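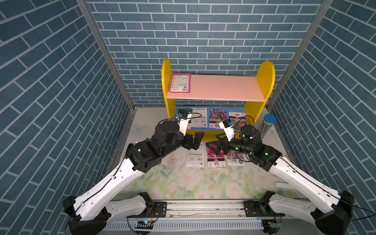

카드 단말기가 "승인 대기"에서 안 넘어갈 때 주문을 계속 받아도 되나요?

현금이나 계좌이체 손님만 받으세요. 대기 상태로 쌓인 카드 건은 나중에 한꺼번에 거절될 수 있어서, 저는 그날 오후 장사분을 꽤 날릴 뻔했거든요.

티켓 2116 / 작성자: 심남길 / 제품: Semis 이동식 포스 / 상태: 확인 중

안녕하세요, 푸드트럭 '현(Hyun)' 하는 심남길입니다. 2018년 9월 17일 점심 장사 때 있었던 일이라 기억나는 대로 다 적어 볼게요(좀 깁니다!). Rurdale 공영주차장 쪽에 차를 대고 문 열자마자 첫 손님 카드는 잘 긁혔어요. 근데 줄이 길어지니까 화면이 멈추더라고요. 빙글빙글 도는 동그라미만 나오고, 영수증은 안 나오고, 손님은 "결제된 거예요?" 하고 물으시고... 진짜 식은땀 났습니다.

제가 해 본 것들이에요.
단말기 껐다 켜기: 두 번 했는데 똑같음.
핫스팟을 제 폰에서 직원 폰으로 바꾸기: 20분쯤은 무슨, 바로 또 멈춤.
발전기 대신 배터리로 돌리기: 변화 없음.
메뉴판 동기화 끄기: 이건 좀 나았어요. 대신 품절 표시가 안 돼서 다 떨어진 만두를 계속 팔고 있었네요, 하하.

마감하고 보니 대기 건이 35개 남아 있었고, 그중 2개는 같은 손님한테 중복으로 잡힌 것 같아요. 7월에 Stasbridge 야시장 나갔을 때는 사람이 훨씬 많았는데도 멀쩡했거든요. 그 뒤로 바뀐 건 앱 업데이트 하나뿐이에요. 중복된 분께는 제가 먼저 연락드려도 되는지, 아니면 그쪽에서 취소해 주시는지도 알려 주세요.

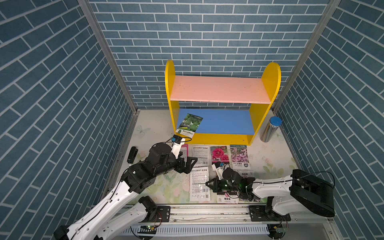 Lech Borkowska: 저도 트럭 하는데 똑같았어요. 설정에서 '오프라인 승인 자동 재시도'를 꺼 보세요. 업데이트하면서 저절로 켜져 있더라고요. 중복 건은 직접 환불하지 마시고요, 제가 그랬다가 이중으로 나가서 돌려받느라 고생했습니다.

심남길: 와, 진짜 켜져 있네요! 방금 껐고 테스트로 제 카드 한 번 긁어 봤는데 바로 승인 떨어졌어요. 감사합니다! 다만 손님 몰릴 때도 괜찮은지는 내일 점심에 봐야 알 것 같아서 티켓은 아직 안 닫을게요. 대기 건은 손 안 대고 그대로 뒀으니 담당자분이 중복 건부터 봐 주세요.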